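## 4. Setting up the handbrake and the rear end

Okay, so the seat's in, the harness is bolted down and you've done the steering angle kit from section 3. Now we get to my favorite part! I've fitted the Erkix hydraulic handbrake to two of my own cars and helped with plenty more, and I still read these steps before I start, so please read them all the way through once before you pick up a wrench.

**Caution:** Support the car on stands, on level ground. Never work under a car that's only on a jack.

1. Chock the front wheels, lift the rear and take both wheels off.
2. Disconnect the battery. (I skip ahead and forget this one all the time. Don't be me.)
3. Hold the lever where you want it while sitting in the seat, belted in, with your helmet on. Your elbow should stay slightly bent when the lever is pulled all the way back.
4. Mark the mounting holes, then crawl under and check what's beneath them before you drill. There's a fuel line closer than you'd like on a lot of these cars.
5. Bolt the base down with the backing plate on the underside of the floor. I torque mine, drive one session, and torque them again.
6. Run the line from the master cylinder to the rear circuit. Leave enough slack for the lever to travel, and keep it well away from the exhaust and the driveshaft.

**Note:** If you bought the Karkum lever instead, the base has a different bolt pattern, but steps 3 through 6 are the same.

7. Fill the reservoir with fresh fluid and bleed the rear calipers, farthest one first. Keep going until you see no bubbles at all, then do it again, because there's always one more hiding in there.
8. Pull the lever hard and hold it for 20 seconds. If it sinks, you've got air or a leak. Go back to step 7 and look over every fitting while you're at it.

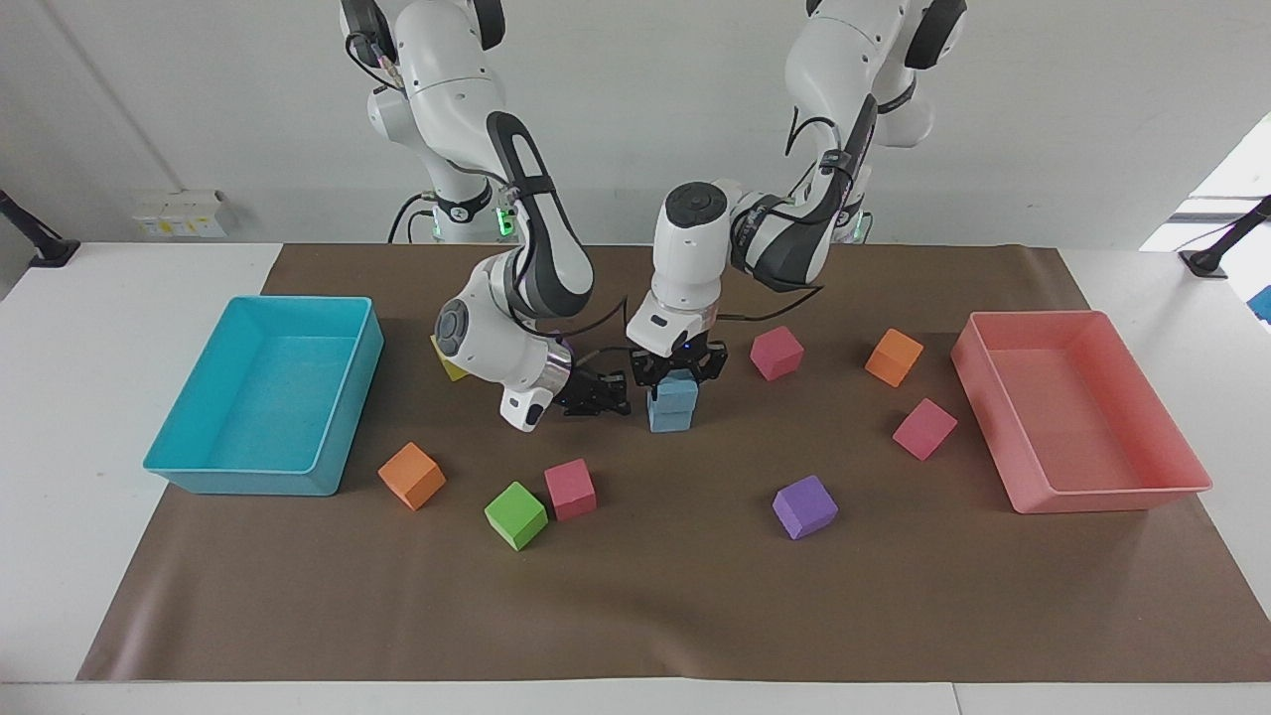
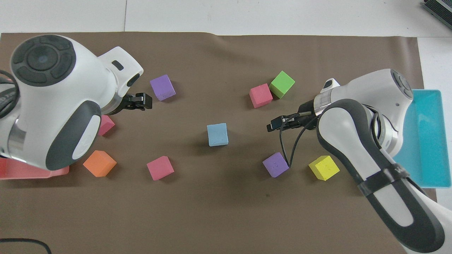 Kacper Sikora wrote to me after the last version of this guide that the lever should go in before the seat, and that doing it my way cost him a whole evening of taking the seat back out to reach the rear bolts. Fair point! If your seat rails sit close to the tunnel, mock up the lever position first, pull the seat, mount the base, and then put everything back.

### Rear tires and pressures

Start simple here. You don't need sticky rubber to learn, and you'll go through tires faster than you think (I keep a stack behind the garage and it never seems to get any taller).

1. Put matching tires on the rear, same brand and same size.
2. Set both sides to the same pressure, cold, and write it down.
3. Go out for a short run, come straight back in and check again. Write that down too.
4. Change the pressure by 2 psi at a time. Change nothing else until you've driven it.

**Caution:** Look at the inside edge of the tire as well as the outside. Cords showing means that tire is finished, even if you only wanted one more lap.

### First test

Do this in an open lot you have permission to use, or on the skid pad at your local track. Ours at Caris opens at 8 a.m. and the early slot is the quiet one.

1. Roll at walking speed in a straight line and pull the lever. Both rear wheels should lock together.
2. If one side drags or locks late, bleed that side again and check the caliper slides.
3. Try it a little faster, clutch in, with a small turn of the wheel. Release the lever fully before you get back on the gas.
4. Park it, let everything cool and check the fittings with a dry paper towel. Any damp spot means you stop for the day and fix it.

When that all checks out, go on to section 5, where we do the alignment. Bring a notebook and the pressures you wrote down.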